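Teaching a Two-Arm Kit to Pick Up a Gear: My Walkthrough with the Hikex Starter Package

By Gerd Hamann
December 9, 2021

I've had the Hikex two-arm kit on my bench since June, and I still get a grin every time both arms wake up and find their home positions. Several readers of the Bivmont hobby pages wrote in to ask how I got it doing gear pick-ups, so I wrote the whole thing down as steps. You don't need to be a programmer. If you can follow a recipe and you're patient with small screws, you'll be fine.

What you need

The Hikex kit with both arms and both grippers. Mine was $1250 with the wrist cameras included.
A flat mat, clamped or taped so it can't creep.
A slotted aluminum rail with upright pins for the gears to go on.
A plastic spur gear with a raised hub. Start with a big one!
The Nazari teaching software, which came on a card in the box.
A 2.5 mm hex key. The one in the kit is soft, so use your own.

Plan on an afternoon for the setup. The teaching part goes much faster than you'd think.

Step 1. Bolt down the arms

Set the two bases facing each other across the mat and tighten the bolts a little at a time, going corner to corner. I rushed this on my first try and one base sat with a slight rock in it. You can't feel it by hand, but every pick drifted to the left and I spent an evening blaming the software (sorry, Nazari).

Keep the cables behind the bases and leave a loose loop at each shoulder. Swing each arm by hand through its full reach with the power off, and watch that nothing pulls tight.

Step 2. Update before you do anything else

Connect both arms, open the software and let it update. It took 14 minutes for me, and the arms restarted twice along the way. Don't unplug them. When it's done, both arms should show up by name in the left panel. If only one appears, swap the data cables and see whether the problem moves with the cable.

Step 3. Calibrate the wrist cameras

Print the checker sheet from the Help menu at full size, not "fit to page." Tape it down flat, press Calibrate, and keep your hands clear while the arm looks at it from different angles. The software gives you a score at the end. Anything under 50 is good, and I got 46 on the second arm after wiping a thumbprint off the lens.

Turn off any lamp that shines straight down the mat. A shiny rail can throw glare right into a wrist camera, and a bright plastic gear washes out pretty easily too. A lamp off to one side works better.

Step 4. Set the grip

In the Gripper tab, set the force low, then raise it one notch at a time until the gear doesn't slip when you tug on it gently. For a plastic gear I ended up at three notches. The hub is what you want to hold, well away from the fine teeth on the rim. Bring the fingers in from above with one on each side of the hub, and leave the center hole clear so it can go over a pin later.

Step 5. Teach the pick

Press Teach, take hold of the arm and move it slowly. I save four points: high above the gear, just above the hub, at the hub with the fingers open, and at the hub with the fingers closed. Park the other arm low with its gripper open. Its camera makes a great lookout, and you get to see the first arm come down on the gear from across the mat, with the rail and its pins right alongside!
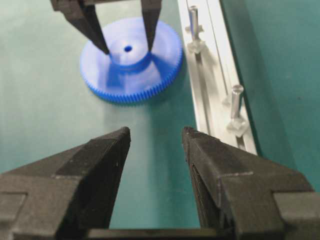 Step 6. Teach the move to the rail

Lift straight up before you go sideways. Save a point well above the pin you want, then one just over the tip, and let the last stretch run at the slowest speed. If the hole misses, nudge the point over the tip in half-millimeter steps using the arrow keys. Moving the arm by hand is too coarse for this bit.

Step 7. Run it, then run it again

Play the routine at quarter speed with a finger on the stop button. Once it looks good, go to half speed and let it repeat. I've logged 164 runs so far on the large gear, and most of my misses came from me bumping the mat.

What I'd change

The manual is thin, and the section on pairing the arms is in the wrong place (look near the back). The fingers are plain and a bit wide for tiny parts. Rorkonora sells a narrower set that fits the same mount, and I have a pair on order. I'll add notes on how they handle the smaller gears once I've had time to try them.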